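The Cover

Letay Demissie had worked at the Pramside test track for seven years and had signed the same secrecy form every spring. It said she would not photograph any car before its release, and she never had.

The new Vidmar coupe came in on a closed truck a little before 5 a.m. Jahangir Gunawardena backed it down the ramp and parked it in bay 2 under a gray cover. He told her the front end was off limits to everyone, including him.

"You just drove it," she said.

"I looked at the mirrors."

By noon a picture of the front end was on a fan site. It had 2,000 comments, and most of them were about the headlights.
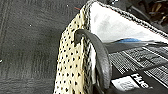 Karthik Samarakoon from security called them in one at a time. He had a printout of the picture and he turned it around on the desk so Letay could see it. The car was on grass. There was no grass at Pramside, only gravel and concrete.

"That's the Kirent proving ground," she said. "They had it last week."

Karthik looked at the printout for almost a minute. Then he folded it and put it in his shirt pocket.

"You can go back to work," he said.

Jahangir was waiting in the hall with his phone in his hand. She told him about the grass. He nodded, and they walked down to bay 2 and took the cover off.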